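Home | Notebook | Grippers | Parts bin | Who's in

Notebook, 9th February. Hand gripper 2, jaws not closing square 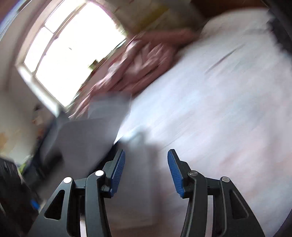 The fault Ute Lenz wrote up in December is back, I'm sorry to say, and this time I've had a proper afternoon with it. On the bed-making runs the jaws close nicely for a while and then the right-hand one starts to lag, so the pads meet skewed and the cloth creeps out at the top. I'd been blaming the blue pads, I admit, and had half a mind to order more of the ribbed sort from Kleinschmidt, but they look sound to me and I now think the trouble is lower down. There's a silver pivot screw on the inner arm just under each pad, and on the right it's the one I don't trust. With the jaws open you'd never guess, they lean in towards each other as prettily as you like, but put a bit of load on and there's play you can feel with a thumbnail.

The log says 1,402 closes since the last strip-down, and 72 of those flagged as slips, nearly all of them in the last 45 minutes of running. Pink cloth worse than the white bedding, though I wouldn't swear to that, as I was getting tired and waving the thing about rather a lot by then.

Francine Petrenko reckons the thread lock never took. She may well be right, bless her, she usually is about screws. I've nipped it up for now and put a dab of paint across the head so we can see if it turns.

Please don't use gripper 2 on the Pandanthorpe runs until I've had it apart. Gripper 1 is charged and on the shelf. Ute, have you still got the small driver?

Recent entries
Gripper 1, new cable
Watell battery swap, notes
Slipping on towels (U. Lenz)
Fidia mount, second try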